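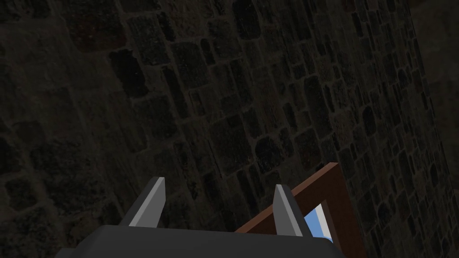 Romola two-finger gripper, open, in the Trandanholm stone room.

The Romola is the gripper we ship with every Trandanholm simulator license, and we love this thing. It has two wedge-shaped fingers on a plain dark body, and the whole setup lives in one settings file you can read over a cup of coffee. Femi Bassey rebuilt the finger model in April and it has been a joy to work with ever since!

Setting it up

Load the arm first, then the gripper, then the room. Open the fingers all the way and check that both sit square on the body. If one leans more than the other, the mount offset is wrong - fix it there and leave the finger angles alone. Set grip force to 15 for small props and 40 for heavy ones. Run the open-close test 4 times before you save.

The wrist view needs its own check. Turn the wrist until it faces a wall with plenty of texture (the stone room is great for this) and see that both fingertips stay in view at full opening. Blurry blocks up close are fine.

Long or curved props 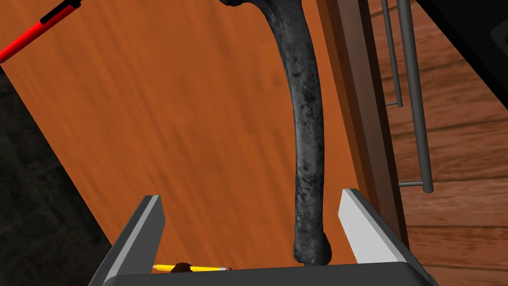 A fossil-style limb bone is a lovely workout for the fingers. Start with them wide apart and bring the palm in slowly, watching the knobby end, as it sits lower than the shaft and can touch the palm before the fingers have anything to hold. Madhu Sisodia likes a clearance of 2 on the palm setting for shapes like that, and we've made it the default in the Vostby prop pack.

Keeping it healthy

Contact pads drift when you swap props often. Reset them every Thursday, or whenever a prop starts to slide in a closed grip. If the fingers jitter at full close, lower the joint stiffness a little and rerun the test.

Works with: Trandanholm desktop, Escobedo arm models
Included: gripper model, settings file, finger test, Vostby prop pack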